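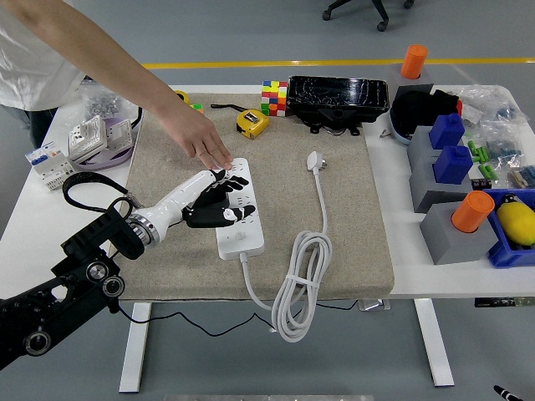

Stallholder questions, Grube Hall winter market
Setting up is from 7.30, doors to public at 10. Tables are supplied, cloths aren't. If you want electric, tick the box on the form, and bring your own power strip, a plain white one with several sockets is fine. Tape the lead down please.

How much is a pitch?
£90 for the day. Electric included. No half days, sorry.

When do I have to book by?
31/10/2019. Forms to Theda Kuhlmann, post or email. Late ones go on the waiting list.

Can I share with a friend?
Yes, one form, both names. Both need insurance.

Hot food?
Outside only, Binitz Lane side. Ring Lorne Fraser first, he does the gas checks and wants to see certficates.

Where do I park?
Unload at the back doors then move to the Cimell Road car park. NOT the doctors.

Can I have the same spot as last year?
Ask. Can't promise, plan gets redrawn every time.

Refunds?
Full up to two weeks before. After that only if we can fill teh pitch.

Is there a spring one?
Probably. Dates go up in February.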